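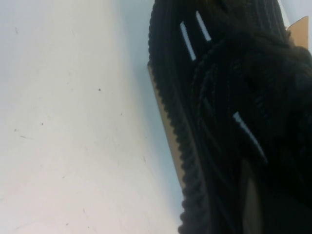 Do You Really Need 10,000 Steps?

Maybe a grown-up in your house has a watch that buzzes when they reach 10,000 steps. They might even march around the kitchen at bedtime to get there. But who picked that number? Was it a doctor? Was it a scientist with a clipboard?

Nope. In the 1960s, a company in Japan sold a step counter with a name that meant "10,000-step meter." It was a nice big round number, and it was easy to remember. That doesn't make it wrong. It does mean you should be a little suspicious, the way you'd be suspicious of a cereal box that says it's the best cereal in the world.

Scientists did study steps later on. They found that walking more is usually good for people, and that many adults get a lot of the benefit before they ever reach 10,000. Nothing magical happens on the last step. 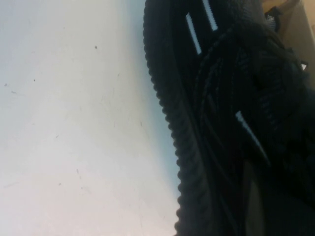

A black knit sneaker, very close up.

Can you trust the counter?

Most step counters don't see your feet at all. They feel shaking and then guess. Zaid Jaber, a fourth grader, decided to check his. He walked to school and counted every step out loud (his sister was not happy). He got 1,170. The counter in his pocket said 2,697! Zaid thinks it was bouncing around with his keys, but he isn't sure, and he'd have to do the walk again without them to find out.

Try it yourself

Borrow a step counter and write down the number it shows. Walk 66 steps down a hallway, counting in your head. Look at the new number and subtract the old one. Now sit down and shake the counter while you sing a song. Did it think you were walking?

Do each test more than once — a single try can fool you.

Words to know

Pedometer: a tool that counts steps.
Evidence: facts that help you decide if something is true.
Round number: a number that ends in zero, like 3,000. People like them a lot, so check where they came from.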